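Speaker notes: Leaving things on the table. Clutter in two-handed manipulation data
Zomham project, afternoon session, 20 min plus questions
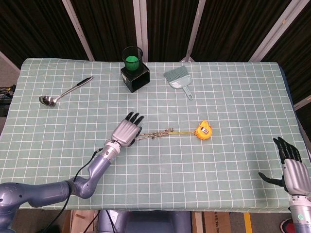
Slide 1. Title
Thank the organizers. Say that this is joint work with Pascal Baudry, who built the annotation tool and will take questions on it. I work on the policy side.
One sentence on the topic: we wanted to know how much the objects you are not using matter when you train a two-handed policy from teleoperated demonstrations.

Slide 2. The usual setup
Most of our older data was collected on a clear table. One task, the objects for that task, nothing else. Operators like it and labeling is easy.
The trouble showed up when we moved the Cundell policy to a table with other things on it. It reached for the wrong item, or it stopped short and hovered.
Don't spend long here. People in this room have seen it.

Slide 3. What we changed
Same robot, same operators, same tasks. The only change is what else is on the table.
Tape measure and cord are a good pair to talk about. The tape is thin and the cord is soft, and when they lie in line it is hard to say where one stops and the other starts. Then there is a ladle, a hand brush, and a ball in a clear cup on the same cloth. They play no part in the tape task, but they stay in view of the head camera.
Mention the ladle separately. The bowl is shiny and reflects light, and our old depth filter handled it badly.
The grid on the tablecloth is handy for putting things back between episodes. Someone will ask if the policy uses the grid as a cue. Answer is on slide 7.

Slide 4. Data
2000 episodes in total, split evenly between clear and cluttered. Ten seconds per episode is too short for the tape task, so we allowed up to 60.
Collected in July by Liesbeth Mertens and her team. Say her name, she did the hard part.
Each episode is labeled with which hand is active, which object is the target, and the moment of first contact. The label for an idle hand matters more than we expected. An open hand waiting at the side of the table is still doing something, and the first version of our labels threw that away.

Slide 5. Method
Keep this short, the details are in the paper.
Two policies, same network, same number of training steps. Policy A sees clear-table episodes only. Policy B sees cluttered episodes only. Both are tested on both kinds of table.
We also ran a third one, Leitão, which is policy B plus a small head that predicts the target object before the arm moves. PAUSE here and let them read the diagram.

Slide 6. Results
Walk through the bars left to right.
On a clear table A and B are close. B is a little slower to start moving.
On a cluttered table A drops badly. Most failures are wrong-object reaches. B holds up.
Leitão fixes nearly all of the wrong-object reaches that B still makes. It does nothing for failed pinches on the tape. Be plain about that. Pinching a thin tape flat on cloth is a contact problem, and picking the right target doesn't help with it.

Slide 7. Checks
Plain cloth in place of the grid: small drop for all three policies, same order.
New clutter objects never seen in training: B and Leitão both lose some, A is already low.
Switching which hand leads: we have 7 runs per policy and I would not draw anything from that yet.

Slide 8. Limits
One robot, one table height, one lab. Clutter was placed by people, and people tend to leave space around things. Real tables have objects touching and stacked.
We didn't vary the lighting on purpose.

Slide 9. What's next
Nundance is the follow-up. Objects will overlap, and the operator will have to move one to get at another.
Pascal is rewriting the label for idle hands so it can say "holding ready" or "out of the way."
Data format and label guide are on the project page. Leave this slide up during questions.

If short on time: skip 5, go straight from data to the bars.
If asked about grip force: we don't record it in this set.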